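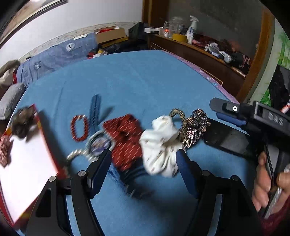 Hand-held gripper in the foreground, watch and beads on the bed, rubber pads on both fingers

Finger pads wearing out, swap or re-glue?

dovetail_ruth
Setup question. Hand-held gripper, two black fingers, blue rubber pads on the inner faces, cable down the handle. Small stuff all day -- watches, bead strings, cord, bits of cloth. The Antal pad guide says change the pads every 2 weeks. I think that's a number made up by people who sell pads. Mine are at 4 weeks and still hold a watch band. Anyone got a reason to believe the schedule?

kx_benchrat
No. We ran a set for some 14 weeks at Siva on nothing but fabric. Wipe them with a damp rag and check the edges for lifting.

plainwasher
Fabric is easy on rubber. Metal bands aren't. Look at the tips under a lamp before you brag about 4 weeks. Mine looked fine too, until one finger started dropping beads and the other didn't.

dovetail_ruth
So one finger wore faster? That sounds like alignment to me. New pads would hide it for a while and then you're back where you started.

plainwasher
Could be both. There are two round screw heads near the top of each finger's mount in your picture. Have you put a driver on them since September?

dovetail_ruth
Once. One was a quarter turn loose. I'm not convinced that explains anything.

kx_benchrat
It explains plenty. Loose mount, finger toes in, pad wears at the tip. Snug them up, close the fingers on a strip of paper and pull. If it slides out at the bottom and sticks at the top, you're toed in.

clamp_and_pray
Disagree on the rag, by the way. Water gets under the glue line. Dry brush only. The Drostamdale shop told me the same thing, though they also sold me Clella adhesive that peeled by lunch, so take that how you like.

kx_benchrat
Damp isn't dripping. Never lost a pad to it.

dovetail_ruth
Did the paper test. Sticks at the top on the left finger. Fine, it's the mount. Still not buying pads every 2 weeks.

14 replies -- 2 shares

Related threads
Clella adhesive: anyone get it to hold?
Cable rubbing on the handle
Paper test vs. feeler gauge
Antal pads, thick or thin?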